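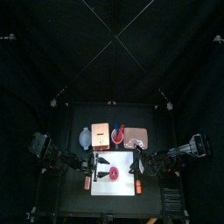

Atevel Two-Arm Bench
Supplied and set up by Prillevlow

The Atevel bench puts two arms on one table, so a job that needs a hand on either side can be done in one place. We love it for small, fiddly handling work — the sort of thing that leaves people with sore wrists by mid-afternoon.

It suits workplaces where the items change often. You show the arms a task, watch a few slow runs, put right what needs putting right and move on to the next. Margus Šimkus looks after the benches at the Drallimard packing rooms and had 17 tasks saved by July, most of them set up by the packers themselves. That's the part we get excited about! The people who know the job best are the ones teaching it. 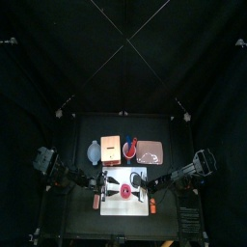

Both arms can work on the same piece, or each can keep to its own side. Pace is set from the bench menu, and we suggest starting slow while everyone gets used to it. At Drallimard the packing team is the same size as before, but the day is different: less reaching and repeating, more checking, sorting out odd orders and planning the next run. Some of the team took to it straight away and others wanted longer, so allow for both. Training takes roughly 18 hours per person, spread over as many shifts as you like.

Each arm can have its own wrist camera, handy for close work and for seeing why a grip went wrong.

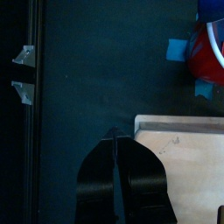 View from a wrist camera, fingers closed.

In the box: 2 arms, bench, grippers, cables and printed task cards. Wrist cameras are ordered separately.
Order code: 430
Options: Dambrauskienė soft finger pads, extra work boards
Set-up visit and first training session included. Ask Prillevlow for a trial using your own items.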